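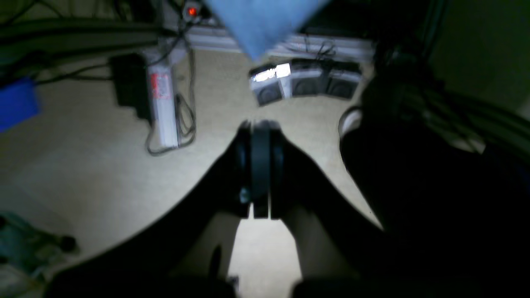

Gripper with its fingertips together, beige carpet behind.

Subject: Re: [clana-list] Did we really need the reunion special?
Time: 9:42 pm

On the list this afternoon, someone wrote:

> I sat through the whole Clana reunion on Trodesix last night and I'd like
> my evening back. 66 minutes, and they spent most of it on a couch
> telling each other how brave they'd been. No mention of the Hudau
> episodes at all. Did they film something else and cut it, or have we all
> agreed those never happened?
>
> Also, does anybody know if the extended version is any better? I'm not
> paying for a second month to find out.

I'll defend the couch. It was the only member of the original cast who looked pleased to be there.

As for the rest, I mostly agree with you. The first half was fine if you like hearing grown adults describe a catering truck with tears in their eyes. I did laugh at the story about the fake snow, and the old audition tapes were worth seeing, mainly for the hair. But when the host asked what everyone had been doing since the finale, four people in a row said "focusing on my wellness", and I went to put the kettle on.

The Hudau episodes were skipped in the tenth anniversary clip show too, so I doubt it's an accident. My guess is music rights. Half of those scenes take place in the nightclub, and somebody would have to pay for all that thumping. The less charitable theory is that they watched them again.

The extended version is two extra scenes and a longer goodbye. One is the cast reading fan mail (kind of sweet). The other is a tour of the old house set, rebuilt in a studio with the stairs on the wrong side - I rewound to check, so that's how my life is going.

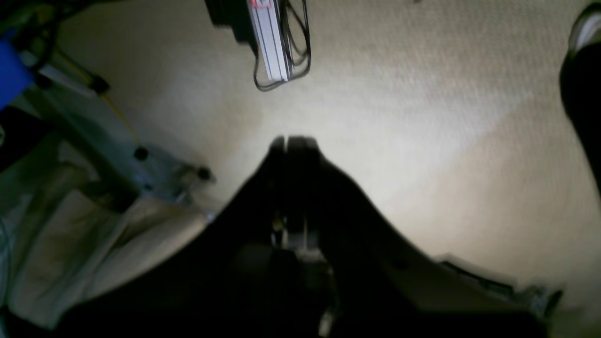
LIST BUSINESS, SORT OF

The December get-together is still on at the Brouwer, back room, 7 pm. They've promised us the big screen unless there's hockey. Bring your own favourite episode, but please clear it with the rest of us first. Last year we got the organ transplant two-parter twice.

The episode guide has passed 1,000 corrections. I would be prouder if so many of them weren't correcting the earlier corrections. If you're about to change the colour of the twins' car again, check the archive before you start. It was green in the pilot and grey afterwards, and that is as much peace as we are likely to get.

Back to lurking,
Your list moderator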